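Equipment notebook, soft goods bench
June, started 9:15 am

Request for next year's equipment is due before the end of the month and I have been told to put down a number. I don't have a number. I have three quotes that can't be compared with each other and a brochure. Writing it all out here so that whoever gets asked the same thing next year can start from something.

What we are supposed to be planning for: more recorded handling of soft things (cushions, covers, throws), with hand-held grippers now and with arms later, if later ever comes. The open question is whether to buy a second pair of hand-helds, go straight to an arm cell, or spend the money on the boring stuff that keeps stopping us.

The quotes

Trerance. Hand-held grippers, 900 each, so double that for a pair, before cables, mounts or shipping. Finger sets are 200 and listed as an accessory. I wouldn't call something that wears an accessory. I wrote to ask how long a set lasts on upholstery fabric and got back a paragraph about rigid parts. Asked again. Second answer said life "depends on the application," which I could have told them.

Plilleck. Cheaper per unit on paper. The quote leaves out the marker cubes and the camera mount, then adds a line called "integration support" with no hours against it. I have seen that line before on other people's quotes and it never stays the size it was. Until they split it up I am treating the Plilleck price as missing.

Prornusell. Two-arm cell, fixed base, fenced. Price on request, and I requested it, and got a calendar link. The brochure shows the arms folding a towel. One towel, thin, square, already flat on a table. I would like to see it do anything at all with a floor cushion that has a bolster on one side and a fringe on the other.

Laur. Software only: tracking, review, storage. 80 a month per seat. This is the one quote I could read in a single sitting, and I still don't know what happens to our recordings if we stop paying. Nothing in the terms about export. Emailed them, no reply so far.

10:50 am

Back on the floor. I wanted to work through the cushion again before writing anything down as a requirement, because the requirements list we inherited was clearly written for boxes. It asks for grip force and payload. Payload is irrelevant for a cushion. What matters is how wide the fingers open against thick padding, how they behave at a frayed edge, and whether there is anywhere in the jaw for thread to catch.

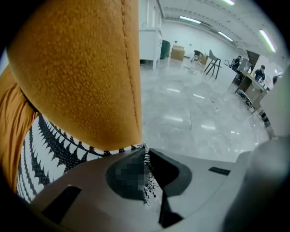 So the requirements list needs redoing before the quotes mean much. My draft, in the order I would argue for it:

Opening width, measured at the fingertips, with the finger surface we would really be using. Trerance gives it for bare fingers. Plilleck gives a range with no explanation of what moves it.

Finger surface that can be cleaned between takes without tools.

No exposed pocket in the jaw that a loose thread could get drawn into. I don't know how to write this as a spec. "Send us one and let us try it on fringe" may be the only honest version.

Cable exit on the side away from the work.

Weight in the hand after a full session. Vendors quote the weight of the gripper and leave the cable out of it. Somebody's forearm gets the rest.

Payload last, if at all.

None of this tells me that a second pair is worth having. The argument for it goes: two pairs, two people, twice the recordings. I don't believe the twice. Recording is a small part of the day. The rest is setup, checking files, clearing floor, redoing takes where the markers dropped out. A second pair speeds up the part that is already fast and makes the checking queue longer. The Trerance rep talked about 50 takes an hour. I asked of what. He moved on to the next slide.

1:30 pm

Things to budget for whichever way it goes, since they were left out last year and then came out of consumables:

Spare finger sets. At 200 a set I'd put in for more than one. If that makes the purchase look expensive, good, it is expensive.

Cables. We plan as if they last forever. Two hand-helds means two cables on the floor, and a person who has to work low down and turn without dragging either one. A cheap overhead run would probably do more for us than anything in the brochure. Get a price from facilities before the vendors hear about it and sell us theirs.

Marker cubes. Spares, printed in advance, in a drawer with a label on it. Scuffed faces track badly and it is a silly reason to lose an afternoon.

Floor. The polished tile throws the ceiling lights straight back up. Matting might help the tracking and would certainly help anyone's knees. I have no evidence for the first half of that sentence, so it goes in as a trial.

Large samples. Everyone prices the robot and forgets that floor cushions cost money, take up room and go limp after enough handling. We need a line for replacing them and somewhere dry to keep them.

On the arm cell: every option I look at assumes the work comes up to table height. Ours is on the floor, it is bigger than the table, and a person can step over it, reach past it and shift their weight when it slides. I'd want to know how Prornusell means to reach the far side of a thing that size with a fixed base. My guess is that they mean for us to buy smaller cushions.

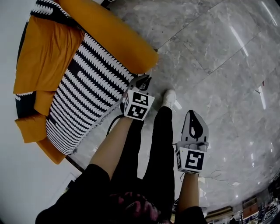
Comment added at 2:10 pm, different ink: I think this is too hard on the second pair. Agree that checking is the slow part, but you are counting it as one person's job because it is one person's job today. With two pairs we could at least have one on charge or under repair while the other is in use. Last time a finger mount went we stopped dead and waited for the post. That cost is real and it isn't on this page. Also the fixed arms don't have to do floor cushions. They could do covers, and covers are half of what we get asked for. I would put the pair in and ask for the cell separately.

Fair about the repair. I did leave the waiting out, and I shouldn't have. But that is an argument for spares, possibly for one spare gripper, and one costs 900 where a pair costs twice that. Nothing obliges us to break both hands on the same day. Putting in for one.

I don't accept the covers point yet. Nobody has shown me a cover being handled by the Prornusell cell, only the towel. If they will do ours on video, start to finish, no cuts, I'll change my mind in writing on this page.

3:20 pm

Called Plilleck about the integration line. Took some time to reach a person who knew what it was. It covers mounting the cubes, a calibration session and a "handover day," and it can't be removed. I said we mount our own cubes. They said the warranty assumes they did it. So the cheap unit comes with an expensive day attached, and if we skip the day we have no warranty. Asked for this by email. We'll see.

Called Trerance right after, mainly to ask about a loan unit. They do lend, with a deposit, for a short period they would not state until the form is filled in. Form requested. If a loan is possible then all my questions about fringe and thread can be settled here in a morning, and I can stop trying to get an answer out of data sheets. This should have been the first call.

Laur wrote back. Export is "on the roadmap." I am writing no export in the table. At 80 a month per seat, with no way out, I would sooner keep our own scripts, ugly as they are, and put some money into disk. The scripts at least are ours. What they lack is a review screen, and that is the only part of the Laur demo I liked. Could we build a poor one? Probably. Would we? Ask whoever has time in the fall.

One more for the requirements list, from the afternoon takes. When both grippers are on the same piece of orange padding the two hands end up close together, and the size of the housing matters as much as the opening. None of the three hardware quotes gives the housing width in a form I can use. Trerance has a drawing with no dimensions on it. I want to know the closest two of these can get before they knock into each other, and whether each one can still see the other's marker when they do.
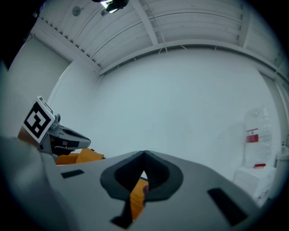

What I'm putting in for

One spare hand-held, Trerance, 900, conditional on the loan unit surviving our fabrics. If the loan falls through, I'd hold the line open and not spend it.

Finger sets at 200. Quantity to be filled in after the loan, when we have some idea of wear.

Overhead cable run. Waiting on facilities.

Floor matting, small area, as a trial.

Disk.

Replacement cushions and covers, as their own line, under a name that finance won't read as office furniture. We lost this one last year on the wording.

Not putting in for: second full pair, Laur seats, Plilleck anything until the email arrives, Prornusell cell. For the cell I'll write a paragraph saying what we would need to see first. The same paragraph was written last year, I found it in the old folder, and I may simply change the date.

Still open

Deposit on the loan. Who signs for it?

Does the warranty on the current pair cover finger mounts? The paperwork should be in the blue binder, which wasn't on the shelf at 4:45 pm.

Housing widths, all vendors. Ask for millimeters, measured with the marker on.

Second reader for the request before it goes up. Whoever wrote the 2:10 comment, please, and argue about the covers again if you have to.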